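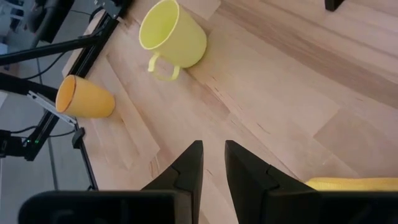 By the tableware and finishes editor, Sellthorpe Newsletter

Plastic cups on bare wood: notes for the February changeover

The break rooms move from stoneware to plastic this month, and several readers have asked what that means for the wood tables. The short answer is that the tables are safer from chips and dents, and slightly more exposed to rings.

Two shapes are going into service. The mug, pale yellow with a looped handle, is the one for hot drinks. The tumbler has no handle and a slight taper, and comes in a stronger orange-yellow. It is for water and juice. The colors are far enough apart to sort from across a room, although under the warm lamps in the Briltavine annex the difference narrows and the handle is the better guide.

Stability. A tapered tumbler has a base smaller than its mouth, so an empty one goes over easily when a sleeve or tray catches it. On its side it rolls in an arc, and on a level table it usually stops within its own length. Store tumblers mouth down on the rack. Mugs may be stored either way, with handles turned to the same side so that the row closes up.

Capacity. The mug holds 400 ml to the brim. Fill to a finger's width below that if it has to be carried.

Heat. Plastic conducts less than stoneware, and the outside of a full mug stays comfortable to hold for longer. Heat still passes through the base. On an oiled surface a hot base left standing can soften the finish and leave a dull circle, most noticeable on pale wood in low side light. Coasters remain in the drawer below the kettle. The cork ones are preferred; the felt ones hold water against the wood and should be used for cold drinks only.

Seams. The tops are made up of boards, and the joints are where liquid gets in first. Wipe along the grain with a damp cloth, then dry in the same direction. Do not flood the surface. If juice has reached a joint, blot it, leave the area clear for 8 hours and check whether the edge has lifted before oiling. Raised grain can be taken down with a fine pad — light pressure, along the board, never across it.

Staining. Tea marks the inside of a light mug sooner than a dark one. A paste of baking soda and water, left for 2 minutes and rinsed, clears most of it. Scouring powder scratches the surface and later stains take hold faster.

Each kitchen receives 37 pieces, mugs and tumblers combined. Urban and Kusetti floors will be stocked first. Stoneware should be boxed and left under the counter — handles up, paper between layers. Replacement cork coasters can be requested on the usual supplies form, under table care.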